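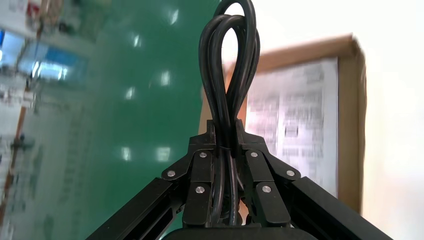
Drerero répond que la boucle est justement le cas le plus facile et qu'il ne faudrait pas juger la méthode là-dessus. Sur un câble replié, dit-il, les doigts trouvent toujours de la matière à serrer, et le taux de réussite grimpe sans que la politique ait appris grand-chose.

zovitz_lab
Je ne suis pas d'accord. La boucle est plus facile à saisir, d'accord, mais elle est plus difficile à suivre. Les brins se croisent, tout est noir sur noir avec des reflets, et la segmentation accroche la moitié du temps sur la pince au lieu du câble. Si on veut un test honnête de la partie vision, c'est par là qu'il faut commencer.

Drerero
On parle de deux choses différentes. L'article annonce un résultat sur la prise, pas sur la segmentation. 162 essais, une seule catégorie d'objets, et la conclusion s'intitule « manipulation d'objets déformables linéaires ». C'est ce titre qui me gêne.

Raffaele Cattaneo
Je suis un des auteurs, je peux préciser deux ou trois points.
Les 162 essais sont ceux de l'évaluation. Pour l'apprentissage nous avions 814 démonstrations, toutes en téléopération, avec la caméra au poignet comme seule entrée visuelle. Pas de caméra externe. Le but était de savoir si la vue du poignet suffit quand le câble occupe le centre de l'image et que les doigts en masquent une partie.
La réponse est oui pour la prise, et c'est moins net pour la suite (tirer, poser, réorienter). C'est écrit dans la section des limites, mais je reconnais que le résumé va plus vite que le texte.

sasterport
Merci pour la précision. Question pratique : vous normalisez l'exposition comment ? Chez nous, dès qu'il y a un plafonnier qui se reflète derrière le câble, les cordons brillants deviennent illisibles. On a essayé l'exposition fixe, puis l'automatique avec une zone de mesure réduite, aucun des deux n'est satisfaisant.

Raffaele Cattaneo
Exposition fixe, réglée une fois par poste de travail. Ensuite augmentation assez forte à l'entraînement : luminosité, contraste, et des taches blanches collées au hasard dans l'arrière-plan. Ce sont les taches qui ont apporté le plus. Sans elles, la politique prenait parfois un reflet pour un bord de câble et fermait les doigts trop tôt.

rudd
Vous avez l'ablation ? Je ne la trouve pas dans le PDF.

Raffaele Cattaneo
Elle est dans l'annexe, mais seulement dans la deuxième version, déposée en février. Si vous avez la première, le tableau n'y est pas.

rudd
C'était ça. Vu.
Je reste quand même sceptique sur la comparaison avec la méthode de référence. Elle utilise deux vues et vous une seule, mais vous l'avez réentraînée avec vos données, donc avec une vue manquante. Forcément elle s'effondre. Il aurait fallu la laisser tourner dans ses propres conditions, quitte à avoir un tableau moins flatteur.

zovitz_lab
Là je rejoins rudd. Une ligne de plus dans le tableau, avec la caméra externe, et la discussion est close.

Raffaele Cattaneo
L'objection est juste. Nous n'avions pas de seconde caméra calibrée sur ce poste au moment des essais. On peut refaire la mesure, mais il faudra aussi recollecter une partie des démonstrations et je ne promets pas de délai.

Drerero
Et le câble seul, sans repli ? Vous avez des chiffres ?

Raffaele Cattaneo
Environ 35 essais faits à part, non publiés. La prise est moins bonne, surtout quand le brin est parallèle aux doigts : la pince se referme à côté et l'erreur ne se voit pas bien depuis le poignet. Je préfère ne pas donner de pourcentage sur si peu.

Drerero
Donc ma remarque de départ tenait.

zovitz_lab
Pour la prise, oui. Pour la perception je maintiens ce que j'ai dit. Sur un brin isolé notre segmentation tourne sans problème, c'est dès qu'il y a des croisements qu'elle lâche.

sasterport
J'ai essayé les taches blanches sur nos données. Un seul entraînement pour l'instant, donc à prendre comme tel, mais les fermetures prématurées ont nettement baissé. Par contre ça ne change rien quand le reflet est sur le cordon lui-même. Est-ce que quelqu'un a tenté un filtre polarisant devant l'objectif ?

rudd
Oui, l'an dernier. On perd beaucoup de lumière et il faut allonger la pose, donc flou de bougé dès que le bras accélère. Abandonné.

Contact | Mentions légales | © Forum Manipulation et Préhension | Haut de page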